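Set-Piece Marking in Amateur Soccer: A Comparison of Zonal and Man-to-Man Systems at Two Clubs

Student: Iveta Ševčík
Supervisor: Igor Murín
Submitted: Jul 15, 2024

1. Background

Corner kicks are a frequent subject of study in professional soccer, where tracking data is available for every player. Much less has been written about the amateur game, in which teams train twice a week at most and the same eleven players are rarely available for two matches in a row. This report compares how two amateur clubs, Gindton and Cosirwood, defended corners over one season. Gindton used a zonal system throughout. Cosirwood marked man-to-man, with one player on the near post.

The question was limited on purpose: does the choice of system affect where the first contact is made, and by which side? Goals conceded were recorded but are too few to support a comparison.

2. Material

Both clubs film their home matches from a fixed point near the halfway line. The season began in September, and all home league matches were included. Cup matches and friendlies were left out. The recordings gave over 300 corners for the two clubs together. Short corners were removed, as were corners where the first contact could not be seen clearly. This happened most often at the far end of the Cosirwood ground, where the floodlight mast blocks part of the six-yard box.

Coding was done in Danko, a spreadsheet template used in earlier projects in the department. Each corner was given a delivery type (inswinging, outswinging or straight), a target zone and a first-contact code. The penalty area was divided into five zones, numbered from the near post outward. Zone 3 is the central part of the six-yard box.

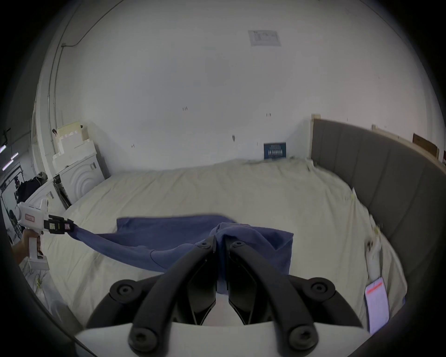

Corners that landed on a line between two zones were assigned to the zone nearer the goal. This rule was added after the first round of coding, when it became clear that deliveries to the edge of the six-yard box were being placed differently from one session to the next. The first matches were then coded again from the beginning.

3. Results

Gindton made the first contact on 67 percent of the corners they defended. Cosirwood's share was lower, but the gap was not even across the zones. In zones 1 and 2 the two clubs were close, which is probably explained by Cosirwood keeping a player on the near post. The difference came mainly from zone 3, where Gindton placed their tallest defenders and Cosirwood's markers were often moved out of position by blocking runs.

At the far post the pattern was reversed. Gindton's zonal line was slow to shift when the ball was overhit, and attackers arriving late were often unmarked. Second balls were not coded, although they appear to matter more at this level than first contacts do — clearances are short and tend to stay inside the penalty area.

4. Limitations

The two clubs differ in more than their marking system. Gindton had a settled back line for most of the season, while Cosirwood changed goalkeeper in the winter break. Opponents were also not identical, as Cosirwood's home match against Kestodholm was abandoned and later replayed at a neutral ground without a camera.

All coding was done by one person. A sample was coded a second time by the supervisor, and agreement was good for delivery type and first contact but weaker for target zone, mainly between zones 3 and 4.

5. Further work

A second season of recordings from Gindton is available and has not been coded. Adding second balls to the template would require a new column and a time limit for when a corner is treated as finished. Five seconds after first contact was tried on a few clips and seemed workable.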